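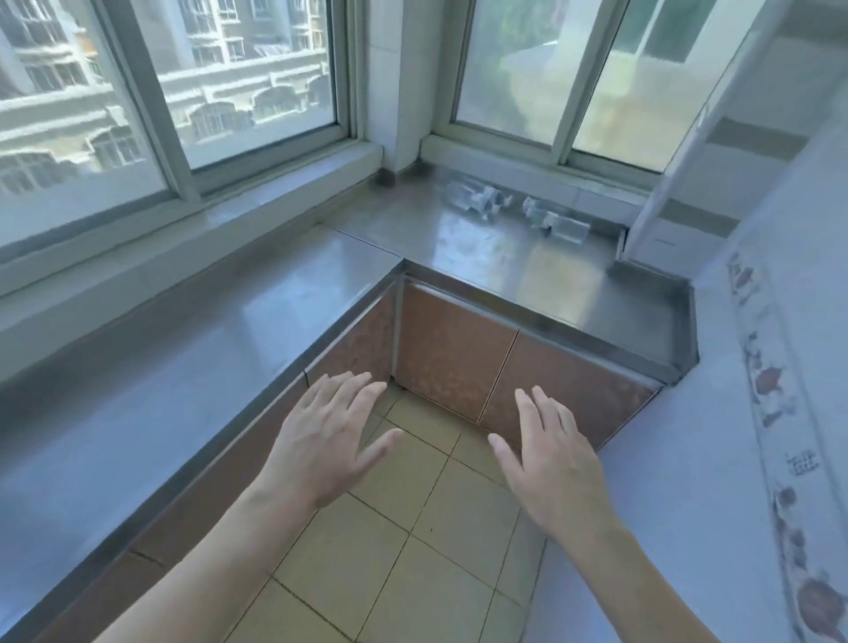
Digest Vol. 6, Issue 300

From: Talha Niazi
Date: Sep 26, 2023
Subject: Re: sealing a steel counter seam, and what to scrub with

Hello everyone,

I've been meaning to answer this since the weekend and kept getting called away from the computer, so forgive me if somebody has already covered the ground in the last digest. Let me put the original message in first so we all know what I'm going on about.

> We moved into a house with steel counters in the kitchen, and I have never
> lived with them before. They go around a corner and there's a join right
> where the two pieces come together. Crumbs and dishwater get into it and I
> can't stand it. My brother-in-law says to fill it with epoxy. Also there
> are cloudy marks all over the stretch by the window and I don't know if
> that's damage or just dirt. What do you all use? I've got a tub of Fladix
> under the sink but I'm scared to try it.
> – Kakakhel

Kakakhel, first of all, welcome to steel! I have had mine for going on nineteen years and I would not trade them for stone if you gave me the stone for free. You will hate them for the first few months, because every mark feels like a disaster, and then one day there will be so many little marks that they all blend together and you'll stop looking. My mother called it "letting the kitchen get its face."

Now, the join. If yours is a brushed counter with a corner seam, like the one at the top, please don't let your brother-in-law near it with the epoxy. Steel moves a little when you set a hot stockpot on it and again when it cools, and epoxy is stiff, so sooner or later you get a hairline crack and the dishwater goes right back in. I did exactly this in our old place on Graneck Road and spent a miserable Sunday picking it out with a wooden skewer. What you want is a clear kitchen silicone that says it is safe around food. Clean the seam with an old toothbrush and a bit of rubbing alcohol, let it dry overnight, put painter's tape down both sides, and run the thinnest bead you can manage. Smooth it with a wet finger and pull the tape while it's still soft. Mine lasts a few years and then I do it over again, usually in September when the weather is dry and I can have the windows open.

One more thing on seams – if the two pieces don't sit level with each other, silicone won't fix that. Get underneath with a flashlight and see whether a shim has slipped.

As for the cloudy marks, I'd bet money it's hard water. Warm some plain white vinegar, lay a rag soaked in it over the spot for ten minutes, wipe, rinse, and dry with a towel. Always go with the grain, never in circles. If the marks come off, it was the water. If they're still there, somebody before you probably used bleach, and that you mostly have to live with.

I don't use Fladix on mine, but that is only because the smell gives me a headache, and I know Tarkoreck has its fans on this list too. Whatever you choose, try it behind the toaster first. Dish soap does nearly everything I need, and once in a while a few drops of mineral oil on a soft cloth if company is coming and I'm feeling vain. Please no steel wool! It leaves tiny bits behind and those bits rust, and then you'll be writing to us again about orange freckles.

There was a long thread on the rust business a while back, message 1094 in the archive if I copied it down right, and it's worth an evening with a cup of tea. Message 3879 has the one on quieting a counter that booms when you set a pan down, which you didn't ask about, but if yours is mounted over an empty cabinet you may get there yet. Ours boomed like a drum until we glued some plywood up under it.

Do write back and tell us how the vinegar goes, and which way your kitchen faces. Mine gets the morning sun straight across the steel and I have to squint to butter my toast.

Warmly,
Talha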